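About Fistura

Fistura tries out grippers so that other people don't have to buy the wrong one. We started at Bayram, in a unit of 51 square metres with 7 sockets, most of which work. Manufacturers send us fingers, wrists, cameras and controllers. We send back a report, which they sometimes thank us for.

Our standard test is the office PC. It was designed for human thumbs and a certain amount of swearing, and it has humbled some very expensive arms.

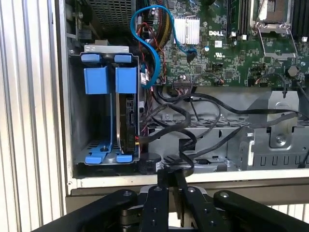 Page last changed: May

A good brochure will tell you how hard a gripper squeezes. We'd sooner know what it does near a loose cable. The wrist camera gets a close look at the drive cage, the fixed camera gets the wider view, and the two rarely agree about whose fault it was.

The longest-running job is Flostine, our comparison of parallel fingers on desktop parts. It has reached 800 logged attempts and was meant to stop at 900, until the client asked about memory modules. 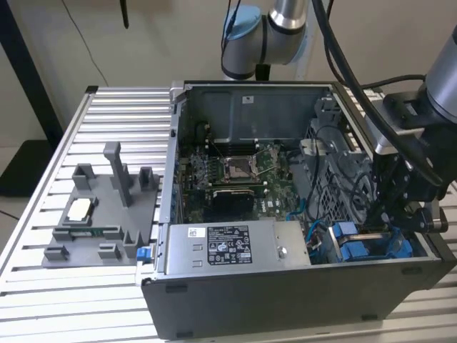
Flostine bench: gripper over the drive bays, parts tray on the left.

Controllers are tested on Iment, our own scheduling software. We wrote it in a hurry and have been apologising to it ever since. It handles two arms at once and keeps a log of every dropped screw, including ours.

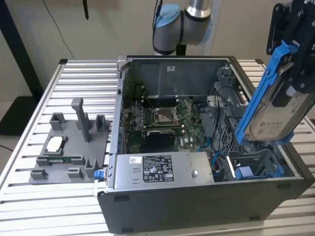 We charge by the bench day and don't take commission from anyone who makes the kit. If your gripper does badly, you'll hear it from us first, politely, with a spreadsheet attached. Visits are welcome after 10 in the morning. Please bring your own mug.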